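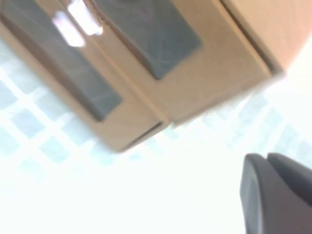
Tan cardboard with dark gray panels, up close.

Evanthia Lazaridis was halfway through a patch of sky when I arrived, and she didn't get up. "Sit, sit," she said, and pushed a saucer of blue pieces at me. "Anything with a bit of cloud goes on your left."

So that is how we did the interview, both bent over a harbor view with terrible lighting and a very large amount of blue. I had come to talk about the Brister Puzzle Library, the lending shelf she opened in the old shoe store on the corner, and I left two and a half hours later with a library card and a stiff neck. What a place!

She grew up with jigsaws. Her grandmother kept one going on a board under the bed and slid it out after supper. "We had maybe three puzzles in the house, and we did them again and again until the tabs went soft," she said. "I could do the windmill one face down. I did do it face down, once, when I had chicken pox."

The library began with her own closet. She had finished more puzzles than she could store and couldn't stand to throw them out, so she put a card up at the laundromat offering to trade. Ruxandra Manole answered it the same evening. The two of them swapped for a winter, then let a neighbor in, then the neighbor's sister, and by May they were looking for a room with shelves. They now have 351 puzzles, from wooden farm animals for toddlers to a night sky that Lazaridis calls "the black one" and will only lend to people she knows.

You can take a puzzle for five weeks. Fines don't exist. If you lose a piece you write it on the slip inside the lid, and the next borrower goes in knowing there's a hole in the barn roof. I asked if people mind.

"Some do, and we have a shelf for them, everything on it is complete," she said. "But I've had people ask for the ones with gaps. Ruxandra carves new pieces out of old cereal boxes and paints them. There's a lighthouse with one of hers in it, and I've seen people hunt for it before they look at anything else."

Manole, sorting returns at the counter, held up a thumb with paint on it. "The shape is easy," she said. "Matching the color is what eats my evening. Grass is never just green."

We talked for a long time about how people work. Lazaridis does the edges first and thinks everyone should. Manole starts with faces, or lettering, or whatever has a strong line. Emanuel Roman, a retired bus driver who comes in most afternoons, sorts by shape and ignores the picture entirely, and he won't look at the lid until he's done. "I like to find out where I am," he told me. He once spent 40 hours on what he took for a pond. It was a horse.

There is always one puzzle open on the big table, and anyone who walks in can add to it. Kids are good at this, Lazaridis said, because they'll try a piece anywhere. Adults stare. She has noticed that strangers talk more easily when they both have something to look at – her guess is that you can stop talking at any point and it isn't rude.

Next she wants a swap with the puzzle club over in Dendon, and a proper lamp. She'd also like someone to finish the black one. The record so far belongs to a couple who kept it twice over and brought it back with seven rows done, still joined, sliding around on a cookie sheet.

"I was so proud of them," she said. Then she leaned across me and took a piece of cloud out of my right-hand pile.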